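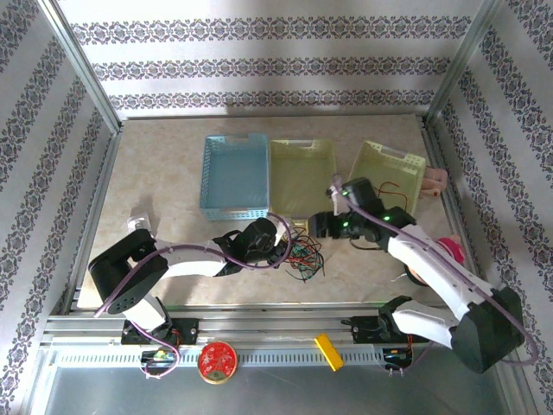

3. Sorting the loose wire

You've got the table in place and the baskets out of their wrapping (if you haven't, go back to section 2, I'll wait). Now for the bit I like best, which is getting a great knotted handful of wire off the table and into baskets where you can find it again.

I wrote the first version of these notes for myself, on the back of a Bartoš delivery slip, when I started keeping wire for the Vokdale bench. It has grown a fair bit since. If you bought the Zitero hobby wire assortment you'll have the same colours as me, more or less: red, green, black and yellow. If yours came from somewhere else, swap the colours about as you please. The method doesn't mind.

What you'll need

Three open plastic baskets, the rectangular sort with holes in the sides and a slot at the end for your fingers. Mine are one light blue and two pale yellow-green. Riltov sell them singly, stock number 3966, and they nest when you're not using them.
A clear tabletop in a plain, light colour. A beige marble pattern is fine.
Small side cutters.
A few twist ties or short lengths of string.
A jam jar for scraps.
A cup of tea, kept on a different table.

CAUTION: Unplug everything and put it away before you start. These notes are for loose wire only, the thin stuff, with nothing on either end of it. Never pull a wire out of a bundle if you can't see where both ends go and there's a chance one of them goes into a plug.

3.1 Putting the baskets out

1. Wipe the table down and let it dry.

2. Stand the baskets in a row along the back. Leave the front and middle clear, that's your working space and you'll want more of it than you think.

3. Blue goes on the left, then the two yellow-green ones. I tried it with the blue in the middle for a while and kept putting things in the wrong place, so I've gone back.

4. Turn each basket so the handle slot is at the far end. You'll be dropping things in from the front, and thin wire does love to poke itself through a slot.

5. Give each basket a job before you touch any wire. Mine are:
Left (blue): short bits, offcuts long enough to keep.
Middle: black and green.
Right: red and yellow.

Note: The right-hand one on my table usually ends up at a bit of an angle. I used to straighten it every time I walked past! Leave it, it holds just as much wire crooked as straight. If it bothers you, a blob of sticky tack under one corner will hold it.

Note: You can label the baskets if more than one person uses the table. Tie-on tags are better than stickers, as stickers don't take well to a surface full of holes.

3.2 Loosening the bundle

Please don't skip this one. Everybody wants to grab an end and pull (me included, on a bad day) and all you get is a smaller, harder knot and a kink in a perfectly good bit of wire.

1. Put the whole bundle down in the middle of the table, in front of the baskets.

2. Lift it from the top and let it hang for a moment. Give it a gentle shake, just a wobble. Anything that wasn't really caught will drop away on its own.

3. Set it down again and spread it with your fingertips, working outwards from the middle. You're after a loose, flat sort of nest with a bit of daylight through it.

4. Turn the bundle over and do the same on the other side.

5. Pick up whatever has fallen out and basket it straight away. It's cheering to have something in the baskets early on.

6. Look for loops standing up above the rest. Open those out first, and leave the tight spots for later. Half the tight spots will have let go by the time you get round to them.

CAUTION: Cut ends are sharp, and stranded wire is worse than solid for leaving little whiskers in your fingers. Don't rub your eyes halfway through. I keep a damp cloth by me and wipe my hands when I change colour.

If the bundle is a big one, split it. Anything larger than two cupped hands is more than I can deal with in one go, so I ease it into halves and push one half to the side until the first is finished. Where it won't come apart, find the strands bridging the two halves and follow them one at a time.

3.3 Taking the colours out
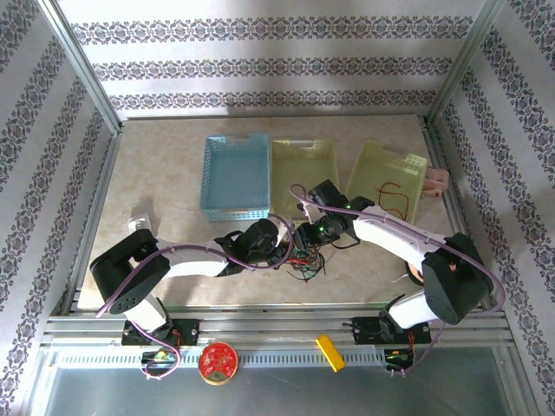 Choose your first colour and stick with it until you've had all you can get. I start with red because it shows up so well on a pale table, and once the red has gone the rest of the bundle has usually slackened off nicely.

1. Find a free end of the colour you've chosen.

2. Follow it back with your finger until it goes under something. Lift the something, pass the end through, carry on. Always move the end through the loop, don't drag the loop over the end.

3. When the whole length is free, lay it in its basket. Don't wind it yet. A loose heap in the basket is quite all right at this stage and you'll coil everything together in 3.4.

4. Make sure the end goes in too. Wire has a habit of draping itself over the rim, and then it catches your sleeve and the whole lot comes out again, which I have managed more often than I'd like to admit.

5. Go back for the next one. Carry on until you can't find another free end in that colour, then change colours.

6. Yellow next, if you're following my order, then green, and black last. By the time you reach black there should be nothing left to be tangled round except more black.

Note: Two wires twisted tightly together all the way along are probably meant to be like that. Keep them as a pair. I put pairs in the middle basket whatever colour they are and give them a twist tie so I know I've looked at them.

Note: Mind your light. Green and black are easy to muddle after four o'clock in December, and I've had to redo a whole middle basket on account of it. A desk lamp set low and to one side helps far more than the ceiling light does. A patterned wall behind the table doesn't matter in the least, by the way (I'm fond of a bit of damask wallpaper), but keep the tabletop plain or you'll be picking at the pattern.

When to cut

Sometimes a knot just won't give. My rule is a few minutes' honest effort and then the side cutters. Cut the strand that's doing the holding, close to the knot, so you get one long piece and one short one. Two middling pieces are never quite what you need for anything.

Short pieces go in the blue basket as long as they're over 142 mm, the length I need to get from one side of my test board to the other with a bit to spare. Pick your own number and write it on a bit of card by the table. Anything below goes in the jam jar, and when the jar's full I take it along with the other scrap metal.

3.4 Coiling and putting back

Right, you should now have an empty middle to your table and three baskets with something in them. You can stop there if you've run out of steam! They'll keep till Thursday. But coiling doesn't take long and it does save you doing 3.2 all over again.

1. Tip out one basket only. Do the others afterwards.

2. Take each length and wrap it loosely round your fingers. Loosely, please, as a tight wrap leaves it springy.

3. Slide it off and fix it with a twist tie, or tuck the last turn through the middle a couple of times if it's stiff enough to hold itself.

4. Put the coils back flat, longest at the bottom.

5. Next basket.

For the short bits in the blue basket I don't coil at all. I bunch them by colour, put a tie round the middle and stand the bunches on end like flowers. It looks rather jolly and you can pull one out without upsetting its neighbours.

If you're keeping a record for the Vokdale bench book, wire goes under code 782, and a plain "sorted" with the day next to it is plenty. Please don't weigh anything. We tried that and it was tedious.

3.5 If something's not going well

The bundle keeps sliding about while you work.
Put a damp tea towel under it. A smooth tabletop is lovely for wiping but not so good for grip.

Wire is poking out through the basket holes.
Lift the lot out and put it back in flatter. If the ends are very fine, fold a sheet of paper into the bottom first.

You've found a colour that isn't on the list.
Tie it in its own bunch and let it live in the basket with the most room. Three baskets will cope with a stray purple.

The tangle seems worse than when you began.
It does look that way about halfway through, as it takes up more space once it's loose. Stop, put the loops back down flat, and start again from a different side.

Bits and bobs keep turning up round the baskets.
They do on mine as well. Push them to the sides, finish the wire, and sort them out when you do the table in section 4.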